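Scouring sponge

A scouring sponge (also scrubber sponge, scrub sponge or, in trade catalogs, laminated sponge) is a household cleaning tool made of a block of soft foam bonded on one face to a thin layer of abrasive fiber. The foam holds water and detergent and the fiber layer removes dried or burned food. It is used mainly for washing dishes, cookware and kitchen surfaces by hand.

Construction

The body of a scouring sponge is usually open-cell polyurethane foam, although cellulose is also common. Polyurethane foam is made by reacting a polyol with an isocyanate in the presence of water. The reaction gives off carbon dioxide, which expands the mixture into a block. The block is cured, then sliced into sheets. Cellulose sponge is made from wood pulp treated to form viscose, mixed with salt crystals and heated. The crystals dissolve and leave pores. Cellulose takes up more water for its volume than polyurethane and stiffens when it dries out. Polyurethane stays flexible when dry.

The abrasive layer is a nonwoven web, generally of nylon or polyester fiber, held together with a resin binder. In heavy-duty grades the binder carries mineral particles such as aluminum oxide. In light-duty grades the particles are left out or replaced with a softer filler, and the scouring action comes from the fiber and the hardened resin alone.

The two layers are joined either by an adhesive or by flame lamination, in which the surface of the foam is briefly melted and pressed against the web. Flame lamination adds no separate glue layer but consumes a small thickness of foam. The joined sheet is cut into blocks with a blade or a die. Blocks cut by die from thick foam often show slightly rounded or concave sides, caused by compression of the foam under the cutting edge.

Shape and color

Most scouring sponges are rectangular. Some makers cut a groove along each long side, just above the abrasive layer, to give the fingers a grip and keep the nails off the work. Others are wedge-shaped or have one pointed end for corners.

The foam is often yellow and the abrasive layer often dark green, a pairing that is widespread but has no technical basis. Pigment is added to both materials during manufacture. Certain makers use the color of the abrasive layer to mark its grade, with green or black for coarse webs and blue or white for finer ones. There is no general standard, and a blue layer from one maker may be coarser than a green layer from another. The grade printed on the package is the only dependable guide.

Use on wire racks

Racks made of metal rod are among the more difficult kitchen items to clean by hand. The rods present a curved surface on all sides, and grease collects at the welds where they cross or meet the outer rail. A flat abrasive pad touches each rod only along a narrow line. The foam side, which deforms under pressure, wraps partly around the rod and reaches more of it in one pass.

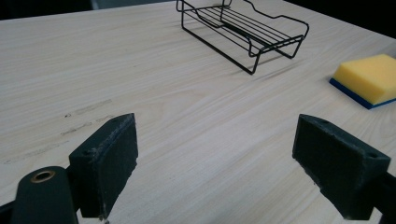

Black wire rack and a yellow sponge with a dark blue scouring layer.

The usual method is to soak the rack in hot water and detergent, then draw the sponge along the rods lengthwise, first on the upper side and then, with the rack turned over, on the lower. Welds and legs are worked separately with a corner of the block. Rods set close together may be cleaned by folding the sponge so that the foam is forced into the gap. A stiff brush is faster for racks with very narrow spacing.

The finish of the rack determines which side of the sponge may be used. Bare stainless steel tolerates a heavy-duty web. Chrome plating is thin and shows fine scratches, and once the plating is broken the steel below it rusts. Racks coated with nonstick material, enamel or plastic should be cleaned with the foam side or with a web sold as non-scratch. Damage to a coating generally begins at the welds and at the feet, where it is thinnest or most worn.

Use on other surfaces

Heavy-duty webs are suited to uncoated steel, oven shelves and glass baking dishes with burned deposits. They dull aluminum, scratch acrylic and remove the seasoning from cast iron. On glazed ceramics they are normally harmless, but they may wear away decoration applied over the glaze.

Wooden tabletops and counters require some care. The abrasive layer cuts through oil, wax and thin varnish, and on bare wood it lifts the grain if worked across it. The foam side, well wrung out, is preferred. A saturated sponge left standing on an unsealed surface can raise the fibers and leave a pale or dark mark, depending on the species and on the minerals in the water.

Wear

A scouring sponge fails in one of three ways. The foam may tear, usually at the edges. The abrasive layer may become clogged or smooth. The bond between the two may separate, starting at a corner. Separation is hastened by very hot water, by bleach and by wringing with a twisting motion, which loads the bond unevenly. Squeezing flat between the palms is less damaging.

A comparison of wear published by the Drirnex testing workshop on September 12, 2009, under the direction of Ognjen Kovačević, measured three laminated sponges against a steel rod grid with a fixed load. The adhesive-bonded Teltent block showed the first lifting at one corner after 200 strokes. The flame-laminated Stiveck block reached 300 strokes without separation but had lost 20 percent of the foam thickness along its leading edge. The third, a cellulose block sold under the name Salazar, was withdrawn when the foam split. The report noted that the rods were set at right angles to the stroke – the least favorable direction – and that the results should not be applied to flat cookware.

Hygiene

The open structure that allows a sponge to hold detergent also holds food residue and moisture. Bacteria multiply readily in it at room temperature. The abrasive layer drains faster than the foam, and a sponge kept flat with the foam underneath dries slowly, as the lower face has little contact with air. Storage on edge, or on a wire rack or slotted holder, exposes more of the surface.

Several methods are used to reduce the number of bacteria. These include a dishwasher cycle with heated drying, soaking in dilute bleach, and heating in a microwave oven. Microwave heating is carried out only with a fully wetted sponge containing no metal, as a dry one may catch fire. None of these methods sterilizes the sponge, and the remaining bacteria can multiply again with further use. Regular replacement is generally advised. A sponge that has been used on raw meat juices is best discarded or kept apart from those used on dishes.

Disposal

Laminated sponges are difficult to recycle, as the foam and the web are different polymers and cannot easily be separated. They are normally placed in household waste. Cellulose sponges without an abrasive layer can be composted if they contain no synthetic reinforcement. Worn sponges are frequently kept for coarse work such as cleaning garden tools, drains and grill parts.

See also

Cooling rack
Dish drainer
Scouring pad
Steel wool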